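Demonstration collection (robot learning)

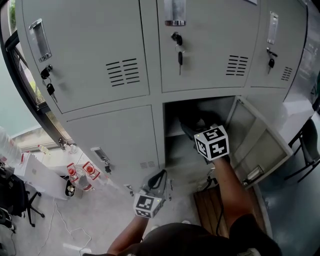
A collector reaches into an open locker with a hand-held gripper during a Keto session.

Demonstration collection is the gathering of recorded examples from which a learning system is trained to carry out a task. In the hand-held method, a person performs the task with a pair of grippers, and no robot is needed on site. Printed markers on each gripper allow its position to be tracked.

The Keto set, led by Graziella Cocco at Skurnley, contains 2527 recordings of everyday tasks - opening lockers, clearing tables, folding cloth. After review, 2269 were kept. Most rejected recordings had lost tracking inside cabinets or other enclosed spaces.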